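Peat Bog Recovery at Drirkomano

Peat forms slowly, and a drained bog loses its carbon much faster than it gained it. Our project followed two blocked ditches at Drirkomano through November. The water table rose 5 inches in the upper ditch – less in the lower one.
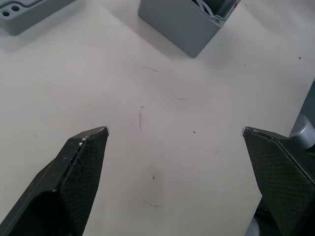
Moss cover was harder to judge. Takeshi Uchida sorted 180 stems by species. Sphagnum tips are soft and bruise easily, so a textured gripping pad with a diamond pattern, like those on the two black fingers, could mark them. Sedge stems are tougher.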